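Booking Stotolico – the questions I get most

How many people can you fit?
The main room holds 236 standing. For a seated dinner I'd keep it to 57 tables' worth of patience and fewer chairs, so email me your headcount and I'll send a floor plan.

Can I bring my own caterer?
Sure! I only ask for their insurance papers two weeks ahead. The back kitchen has a proper oven (and a very slow dishwasher).

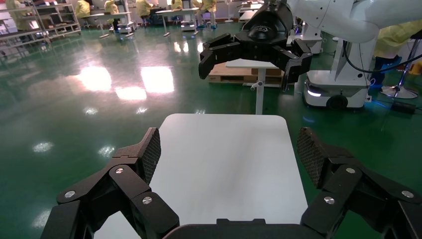

Dayana Palacios wrote in to ask if her band could load in the night before her August party. Yes, as long as the room isn't booked – drop me a line and I'll check the calendar.

How late can the music go?
Live bands wrap up at midnight, DJs at 2. The neighbors on the Erkgate side are lovely and I'd like them to stay that way.

What's the deposit?
It's $900, and it comes off your final bill. Cancel a month out and you get it all back.

Is there parking?
A little, behind the building. Most guests use the Cervantes garage and walk over, five minutes tops.

Can I come see the place first?
Please do! I'm in most afternoons, just ring the side bell.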